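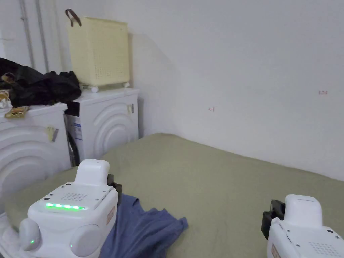
Last updated in July
3 min read

I keep hearing that every business needs its own AI model, and I just don't buy it. At Jovura, where I look after the ordering software, we got talked into training one on 3,608 old invoices (my idea, sorry team!). It was fun, it ate most of my spring, and then a plain search box with decent filters beat it on 46 test orders.

Mihret Tefera, who sits across from me, thinks I gave up too early — maybe so. But small companies mostly need clean records and somebody with time to fix the duplicates. We had 596 of those! Spend the money there first, then come talk to me about models.

1,555 shares
46 comments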